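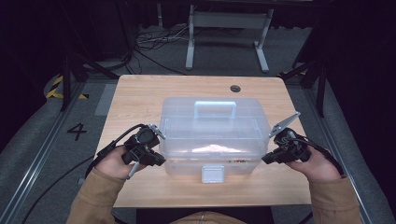 The clear box again, station 4.

November, a bit after 4 p.m.

Another long session of showing the robot how to deal with the storage box. The whole job is done by hand with the two grippers, one in each fist, and whatever my hands do goes into the recording. We are at 102 good takes for this task. Grameck wants 700 before they will train anything on it, so I will be seeing a lot of this box.

My thumbs are sore. The triggers on this pair are stiffer than on the Plumow set, and I squeeze too hard when I get near the latch. Zuzana watched me for a while before lunch and told me to slow down on the approach - she says the fast takes look fine to us and come out useless in training. So I slowed down. I threw out 16 from the morning that I didn't like.
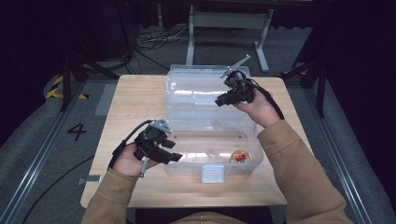
The cables bother me more than the grippers do. They pull at the wrist when I reach across to the far side, and then I correct for it, and I suppose the robot will learn to correct for a cable it doesn't have. I wrote that in the notes. Beneš said he would read them, so we'll see.

Clear plastic is also a pain under these lights. I asked if we could do a few with something solid and the answer was no, the Padard order says clear.

Tried doing 10 in a row without stopping and got to seven before I fumbled one. Ate a late sandwich, came back, did it again and got all of them. Zuzana wants me on the left-hand-first version tomorrow. Need to bring the wrist brace and call Mom about the car.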